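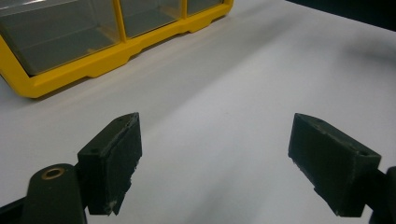
PRUSIER, 3/3/18

I have bought a lot of little organizers over the years and most of them ended up in the garage, so it says something that the yellow Povano has been on my white worktable since November and I still like looking at it. It's such a cheerful color! Saffron, I'd call it, closer to egg yolk than to lemon, and it makes the whole corner of the room feel awake.

The best part is the clear compartments. You can tell from your chair whether you're low on snaps or have somehow ended up with 427 of them (guilty), and there's no opening and closing six things to find the one you want. Mine holds sewing notions, mostly snaps, hooks and the small buttons, plus one section of bobbins that really belong somewhere else.

I also like the yellow dividers between the compartments, and the raised lip along the bottom rim, which has small notches in it. Dust does settle in those notches. A dry paintbrush gets it out in a minute.

A couple of gripes. The clear fronts show fingerprints, and the faceted shape catches the light from my lamp, so at night I have to lean in a bit to see what's what. And I wish it came with labels. The older Trurnari I had before this came with 12, and I used every one.

I paid $40, which felt like a lot for plastic, but I'd pay it again. I'm already eyeing a second one for beads, if I can find it in the same yellow.

Kári Nørgaard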